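May, 9:40

Tralberg corpus, statement coding, second pass.

Reloaded the full set this morning after the encoding fix. 3286 statements, same as the count before the fix, so nothing was dropped. Diacritics in delegate names now survive the import. The older export on the shared drive still has the broken names and should not be used. Moved it to /old.

Double-coded sample is done. 200 statements, drawn at random within each negotiating round, coded by me and by Kumiko Sakai independently. 83 have a mismatch in at least one field. 62 of those are in the stance field alone. The rest are mixed: speaker role, addressee, and a few dates where the press office posted after midnight local time.

Stance mismatches sorted by hand. Most come from conditional offers of the type "ready to take part if the parties request it." I had been coding these as support for a wider format. Kumiko codes them as support for the existing format with an open option attached. Her reading follows the codebook wording more closely. The codebook says to code the position that holds if the condition is never met. I was coding the headline.

Decision: conditional offers go to code 2 (existing format) with the new flag COND = 1. No new stance category. A separate category would make the Givholm series impossible to compare with this one, and the comparison is half the paper.

Second source of mismatches is the joint communiqué. Where two foreign ministries sign one text, I entered one row and Kumiko entered two. Going with two rows, shared text ID, so that each signatory carries its own stance value. Have to check that the frequency script does not then count the text twice in the per-round totals. It groups on row ID at present.
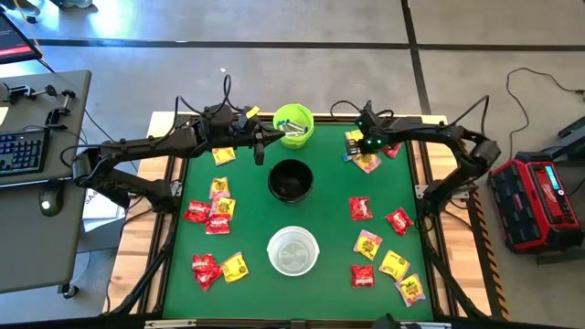
Green table with both arms, bucket and bowl between them.

11:15

Changed the grouping in the frequency script to text ID. Per-round totals now match the hand tally for the Fledville round. Not checked for the earlier rounds.

Speaker role: "special envoy" and "special representative" are to be treated as the same level. "Acting" is ignored unless the person speaks for the ministry in the minister's absence, in which case code as minister. Deputy ministers stay separate. Added all of this to the codebook, section 4.

Translated statements: wire translations into English soften modal verbs in places. Checked several against the original. "Would be prepared to" appears in the wire copy where the source has a plain future. Where we have both, code from the original and set SRC = O. Where we only have the wire copy, SRC = W, and run the stance model with and without those rows.

14:30

Tried the Kawaguchi script for matching near-duplicate statements across agencies. It merges too eagerly at the default threshold. Two briefings by the same delegate on consecutive days were joined because the opening paragraph was reused. Raised the threshold and added a same-date requirement. Running again overnight.

Open:
- recode my half of the sample under the COND rule, then recompute agreement on stance
- Kumiko to recode joint communiqués in the earlier rounds
- hand tally for one more round before trusting the totals
- ask Givholm side whether their conditional offers were ever flagged, or only folded into code 2
- midnight dates: use local time at the venue, not the posting time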